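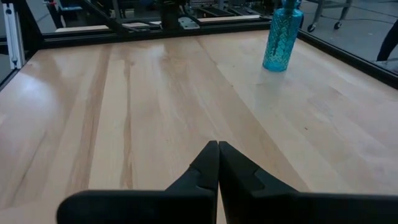 This site uses cookies to remember your preferences. Accept | Manage

Arranging artificial flowers in two vases of different height

I am responsible for the reception table at Endale, where two glass vases are to be filled with artificial stems before the March open day. One vase is teal and the other clear. Should the white flowers and the tulips be mixed, or kept apart? The budget is £60 and is largely spent.

Posted by Nahom Alemneh

It is advisable to keep them apart. Lay every stem on the table first and begin with the fullest white bunch, held together by the stems and lowered into the teal vase as one. 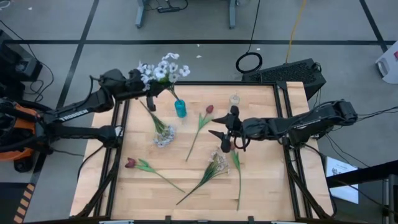 White bunch at the teal vase, with the remaining stems laid out on the table.

Please bend the wires before insertion. Stems forced against the neck will mark the glass.

Posted by Tatsuya Onishi

Mix them. It looks fuller.

Posted by Hokis 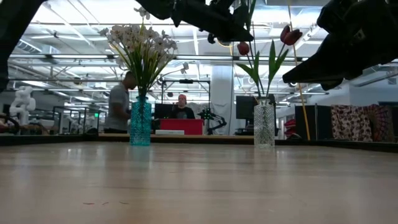 Tulips require more room than their number suggests, and a narrow vase should not be filled merely to hide the stems. Two are sufficient in clear cut glass. Where one red bloom leans high to the right and the other hangs lower to the left, the broad leaves arch outward, and the white flowers in the teal vase may be left taller. Kindly allow 30 cm between the vases if the table permits.

Posted by Rela

2,788 views | 60 shares | 3 comments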